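Collecting bin-picking examples on the Sollmont cell

Each example is one attempt: the arm goes into the front bin, closes on something and lifts. The learner needs the misses as well, so keep them. Our first set had 1467 attempts; the target for Drovolon is 2000.

Before you start

Check that both bins are clamped and the log folder is empty.

Steps

1. Put a few small objects in the front bin. Mix the shapes – a block, a ball, something with bristles.

2. Spread them over the floor of the bin. Leave some close together and lay long items at an angle.

3. Start the Segers script and stand clear of the arm.

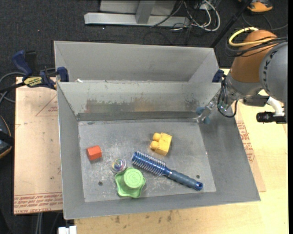

4. Mark each attempt as held or missed. Use "unsure" if you looked away.

5. Stir the objects by hand every so often, with the arm paused.

6. Copy the log off at the end of the shift. Ours stopped at attempt 653 once – a full disk – and we lost the lot.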